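Against the Wine Club

October 31, 2021

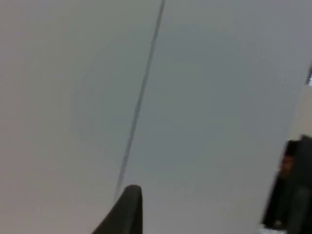 How I came to belong to three of them

I should admit at the start that I am a member of the Zemstead club, the Gremudier club and, until a phone call in April that I will get to, the Csizmadia club. I joined the first one standing at a tasting bar at four in the afternoon, after six pours, with a cracker in my hand. I would not buy a toaster in that condition. I signed up for quarterly shipments of wine until the death of one of the parties.

The pitch is always the same and it is always delivered by someone charming. The tasting fee is waived if you join. The tasting fee at Zemstead was 30 dollars. My first shipment came to 300, plus freight. I remember feeling clever all the way home.

What the club is for

A small winery has a cash problem that most businesses would find comical. It pays for grapes in the fall, barrels before that, and then it sits and looks at the wine for a year or two while the bank looks at the winery. A club fixes some of this. A few hundred people have agreed in advance to buy whatever comes out of the cellar, and the winery can plan around them. I understand that, and I'm on the winery's side. I would like all three of these places to be open when I'm old.

My complaint is with what the arrangement does to the wine, and to the people in it.

Take the wine first. A winery with a club needs something new to put in the box four times a year. A place that makes a good Riesling and a good Pinot Noir, and has made them for decades, suddenly has to have a "members-only" rosé, a sparkling thing, a field blend with a dog on the label, and an orange wine that the person who made it will not look at directly. Gremudier used to make four wines. The last order form I got from them listed 29. I drank my way through a fair number out of loyalty, and I can report that four of them were good. They were the same four.

Then there is the word "exclusive." My Zemstead box last winter held two bottles of the Exclusive Members' Reserve, which I later found on the shelf of the grocery store next to the place where I get my tires, for less than I had paid. I asked about this at the winery, politely. I was told that the members' bottling had a different capsule. It does. It's maroon.

The box comes when it comes

Wine has to be signed for by an adult, and the adult has to be home. The carrier tries on three separate days, at hours known only to the carrier, and then drives your wine back to a depot by the airport. In July this is no small matter. I have eaten lunch at my front window like a retired sea captain, waiting for a Chardonnay I did not choose.

And I do mean did not choose. You may customize your shipment, but only during a window that opens by email and closes, as far as I can tell, while you are reading the email. After that you get the winemaker's selection. The winemaker's selection has a way of being whatever there is the most of.

The storage question is one I never see raised at the tasting bar. Six bottles a quarter from three places adds up to a second closet. My winter coats now live in the car.

Getting out

This brings me to the phone call. You can join the Csizmadia club by putting your initials on a card the size of a coaster. To leave it you must telephone during business hours, and the business hours belong to a business with one person in the office during bud break. When I did get through, she was so kind about it that I apologized twice and bought a case. I was out of the club and down more money than if I had stayed in. I still think about her technique – she said she hoped I'd found somebody else whose wine I liked.

What I would do instead

The counterexample is Lomar, up a gravel road I won't describe too precisely. Lomar has no club. It has a mailing list, and once a year the list gets a letter, one page, typed, saying what was made and how it turned out. The letter is blunt. One year it said the Merlot was thin and we should buy it only if we had a stew in mind. I had a stew in mind. It was a fine bottle for the purpose and I have trusted every word from them since.

They make 2000 cases in a decent year and they sell them. I can't swear that the letter is the reason. It may be that they own the land outright, or have rich relatives, or that the wine is simply better than most. But I look forward to that page, and I've never once looked forward to an email telling me my card is about to be charged.

I know the reply to this, because a cellar hand at Gremudier made it to me across a barrel. Letters don't make payroll. Members do, and half of them are perfectly happy, and the pickup parties are fun. All true. The pickup parties are very fun. There's a man who brings his own oysters.

So let the clubs stay, with a few changes. Let people skip a shipment without a reason. Let them quit by email, at night, in their pajamas, the way they quit everything else. Say plainly when the members' wine is the regular wine in a maroon hat. And make four wines, if four is what you're good at, and send me those again every year. I liked them the first time.

My Zemstead box is due next week. I'll be at the window.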